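Progress report to the Valum Fund
Project: The Sisay Tapes
Prepared by Duyên Kiều for Bereket Yilma, grants officer
27 Jun 2024

Dear Bereket,

You asked for a plain account of where the money has gone and what the Fund has to show for it. The short version is that the tapes are being copied, the catalog is behind, and we now know more about mold than anyone on the project signed up for.

When we applied, we described the Sisay collection as "700 cassettes in fair condition." The number was right. The condition was an opinion, and it belonged to the previous owner of the boxes. A good share of the shells had warped in the attic, and one box had been stored under a leaking skylight with a towel on top, which tells you that somebody noticed.

Transfers. We have finished 1710 minutes of audio, all of it saved as uncompressed files with a second copy kept off site. Most of it is radio call-in shows, with a long run of kitchen-table interviews that the station's founder recorded in her own apartment. She was a patient listener with a very loud refrigerator. We have decided to leave the refrigerator in.

Equipment. The Teltex deck you paid for works well and has needed one new belt. The second deck, a Brusteck bought used to save money, has saved none. It ran fast, then slow, then fast in a way that made every guest sound thrilled about city water rates. Repairs came to $700, taken from the travel line. We had planned to send two people to a preservation workshop in another state. They watched the recordings of it in the back office and report that the coffee was worse but the seats were fine.

Catalog. We promised you full descriptions by November and I would now like to promise you something more modest. Labels are the trouble. Many say "Tuesday show," with no year. A few say "do not erase" and have been erased. One is marked "good one," and it is. Every undated tape has to be heard almost to the end before anyone mentions an election, a snowstorm or the price of gas. At the present pace, full descriptions will be ready for the interviews only, with titles and best-guess years for the rest.

Permissions. We have written to every interview guest we could find. So far 7 have asked to have something left out, mostly remarks about in-laws. All of those cuts are made in the public copies and noted in the catalog. Two guests asked whether they could add things instead – also about in-laws – and we have said no for now.

Public listening. The first session was held at the branch library in the children's room, the only one with working speakers. Attendance was good, the chairs were very small, and a man recognized his late brother's voice asking the host about tomato blight. He stayed afterward and helped us date six other tapes. I would put that down as the best return on the grant so far, though I can't find a line for it on your form.

What we need from you. First, written approval of the move from travel to repairs. Second, a decision on whether the reduced catalog meets the terms of the award. Third, if the Fund has any shelving it no longer loves, we would take it.
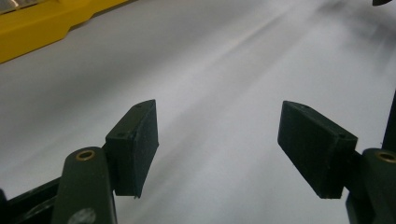

3 min read

A full budget sheet follows by mail. The column headed "miscellaneous" is mostly splicing tape and replacement shells, and I have the receipts, including the one that went through the wash.

With thanks,
Duyên Kiều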